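4.2 Home advantage in the Ukska regional league 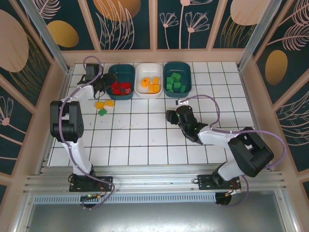 Before I get to the numbers I should say how I came to be counting free throws at all. I had set out to look at travel. The clubs in the Ukska league are strung along one long road, with Illville at the far southern end, and every coach I spoke to told me the same thing: the bus kills you. Viorica Omerović, who coached the Illville women for years, was quite fierce about it (she has a list of fourth quarters she blames on the driver's choice of rest stop). So I went in expecting the away side to fade late on, and I expected it to get worse the further they had come.

I took every league game for which both a full score sheet and a quarter-by-quarter record survive. That left me with 3,878 games out of a longer list. A fair chunk of the older sheets are missing the fourth quarter altogether, and I dropped those completely, even where the final score was known from the newspaper. Games on neutral courts came out too, and so did the January cup rounds, where clubs tend to rest their better players and the home side is drawn from a hat. After all that I was down to 3,554, and everything in this section uses that set unless I say so.

Now, the bus. I split the away trips into short, middling and long, with the long ones starting at 600 kilometres there and back. I really did think I'd see something! The away side's scoring in the last quarter hardly shifts between the three groups, and what small drop there is turns up in the second quarter as much as the fourth. I tried it again with only the return fixtures between the same two clubs in the same season, which ought to take care of one team simply being better than the other, and got much the same answer. Players may well feel dreadful after a long ride. It doesn't show on the scoreboard in a way I can find, and Nevzat Ekinci, who checked my sums and redid the pairing from scratch, couldn't find it either.

What does show is fouls. Home sides go to the line more often than visitors in nearly every season I have, and the gap is widest in close games, which I'm taking to mean games within six points at the end of the third quarter. Trailing teams foul on purpose late in a game, as any fan knows, so I threw out the last two minutes and ran it all again. The gap got smaller but it stayed. It is also much bigger at Pelletier than anywhere else. The Pelletier hall is tiny, with the front row more or less on the baseline, and visiting players have grumbled about it for as long as there has been a league. I'd be careful here, though. There are only about 30 close games at Pelletier with a complete foul record, and a couple of odd nights could be doing a lot of the work.

I had hoped to bring the referees into it. The sheets do carry their names, but the handwriting in the early seasons is shocking, and for long stretches the second official is down as initials only. A rough pass on the typed seasons suggests that some crews give the home side a good deal more than others, and that the same crews kept getting sent to the same halls, so I can't pull the two apart. I've left it out of the main results and would be glad if somebody with more patience took it on.

One more thing that came up in the reading for this. Several people suggested that home sides simply attack the basket more, so of course they draw more fouls. I can't rule that out, as the sheets don't record where shots were taken. The nearest I could get was the share of points from three-pointers, on the idea that a team living outside the arc isn't getting hit much. Home and away shares are very close, close enough that I don't think style of play explains the whole gap. It may still explain part of it, and I come back to that in 4.3 with the Sullus shot charts, which cover far fewer games but do say where the ball went up from.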